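I've been oiling the same butcher-block top for years now, and people keep asking me how I do it, so I'm finally typing it up. It's a slow job but an easy one, and you can do most of it with the radio on.

## What you need

- Food-safe mineral oil (a small bottle goes a long way)
- Sandpaper, medium and fine
- A couple of old T-shirts, cut up
- Dish soap and a scraper

## Clean it first

Take everything off the top. Yes, everything, even the stuff that "lives" there! Scrape up any dried glue or food, then wipe with warm water and a drop of soap. Don't soak it. Let it dry overnight – I rushed this once in December and got cloudy patches all along the back.

## Sand with the strips

Butcher block is made of long strips glued side by side, so follow their direction and never go in circles. Start with the medium paper on any stains, then do the whole top with the fine. My neighbor Eftychia Papadakis uses a power sander on hers and it looks great, but I gouged mine the one time I tried, so by hand it is.

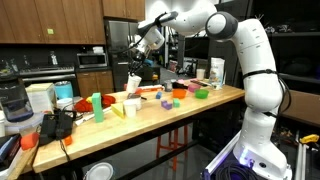

*A long butcher-block top on dark metal legs, with the wood strips showing.*

Wipe off the dust with a barely damp rag and wait 20 minutes before you open the oil.

## Oil it

Pour a little puddle in the middle and push it out toward the ends with a rag. You want the wood shiny all over but no pools. Leave it a few hours, wipe off whatever is still sitting on top, and go again. I do three coats on a dry top and one on a top that's been kept up.

Don't forget the edges and the underside (I skipped the underside for ages, and my old board cupped).

## Keeping it up

Flick some water on it every month or so. If it beads, you're fine. If it sinks in and leaves a dark spot, it's time for another coat. Lay your oily rags flat outside to dry before they go in the trash, and keep hot pans off the wood – I've still got a ring from a soup pot near the left end that no amount of sanding will shift.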